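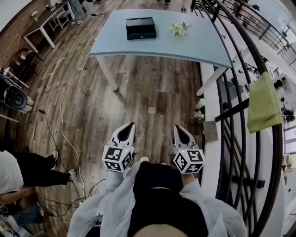 ¿Hace falta saber programar para entrar en el club? Para empezar basta con saber usar una hoja de cálculo y tener paciencia con los ficheros; lo demás se aprende en las sesiones.

Me lo preguntan cada septiembre y prefiero dejarlo por escrito. Paso a las notas del proyecto Boros, que llevaban demasiado tiempo en una libreta.

## Qué estamos haciendo

Boros es el proyecto de curso del club de robótica Peltach. El objetivo es entrenar una política de manipulación por imitación para una tarea corta de mesa: coger un objeto, llevarlo a una caja, soltarlo dentro. Las demostraciones se graban con pinzas de mano, sin teleoperar ningún brazo. Las dos pinzas llevan marcadores fiduciales y de ellos sacamos parte de la información de pose. El resto sale de la odometría visual.

El año pasado intentamos lo mismo teleoperando y terminamos con pocos episodios y muchas trayectorias a tirones. Con la pinza en la mano el movimiento es más natural y la sesión cunde bastante más. A cambio, todo el problema se traslada a la calibración y a la sincronización, que es donde hemos gastado casi todo el curso.

## Marcadores

Primer error: imprimimos los marcadores en papel satinado. Con los fluorescentes encendidos, el detector perdía el patrón en cuanto la cara del cubo quedaba inclinada hacia la luz. Se reimprimieron en mate y el problema desapareció en casi todos los ángulos.

Segundo error, más tonto. El tamaño del marcador en el fichero de configuración incluía el borde blanco. La detección funcionaba, los identificadores eran correctos y la pose salía escalada. Tardamos 11 días en verlo, porque el error era coherente en todos los episodios y las trayectorias tenían buen aspecto en la gráfica. Se detectó al comparar la distancia entre las dos pinzas con una medida hecha con cinta métrica. Desde entonces la comprobación con cinta se hace al abrir cada sesión y se anota en la cabecera del registro.

## Sincronización

Cada pinza graba con su propio reloj. La deriva en una toma corta es despreciable, pero el desfase inicial no lo es. Probamos primero una palmada delante de las cámaras, método que depende demasiado de quién dé la palmada. Ahora se muestra un código con la marca de tiempo en una pantalla antes de cada bloque y un script calcula el desfase.

El script vive en el repositorio, carpeta `sync`. Acepta vídeos sin recortar. Si no encuentra el código, marca el bloque como inválido y sigue con el siguiente; antes se detenía, y una noche entera de proceso se quedó en el segundo fichero.

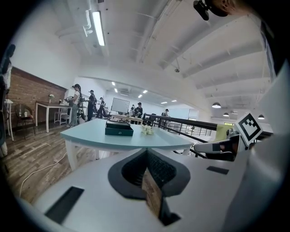 En cuanto al protocolo de grabación, la versión vigente es esta:

- Pinzas abiertas y en reposo al empezar y al terminar el episodio.
- Un solo objetivo por episodio. Si el objeto se cae, se descarta la toma.
- La posición de la caja cambia cada 5 episodios.
- El operador no habla con nadie mientras graba.
- Las notas se escriben al cerrar el bloque, nunca de memoria al día siguiente.

El último punto se incumple a menudo. Tengo un bloque entero etiquetado como «raro, preguntar» y ya no sé a quién preguntar.

## Estado de los datos

Tras filtrar quedan 2055 episodios válidos. Los descartes tienen dos causas principales: pérdida de seguimiento por giros de muñeca demasiado rápidos y cierre incompleto de los dedos al final del agarre. La primera se corrige con práctica. La segunda la estamos mirando; sospecho que el umbral de cierre está mal puesto y que tiramos tomas buenas.

El reparto por operador es muy desigual, cosa que me preocupa más que el total. Quien más graba tiene un estilo muy marcado, con una pausa antes de soltar, y el modelo ya la reproduce. Habrá que limitar el peso de cada persona en el entrenamiento o grabar más con los nuevos.

## Pendiente

La muestra entre clubes se celebra en Drultham y compartimos turno con el equipo de Dimbridge, que usa pinzas con otra apertura. Hemos acordado un formato común para intercambiar episodios, pero falta escribir el conversor y decidir en qué unidades se guarda la apertura. Ellos normalizan entre cero y uno; nosotros guardamos milímetros. Mi propuesta es guardar milímetros y añadir el máximo de cada pinza en los metadatos.

También falta etiquetar los cables de carga, revisar el umbral de cierre y actualizar el README, que todavía explica cómo teleoperar.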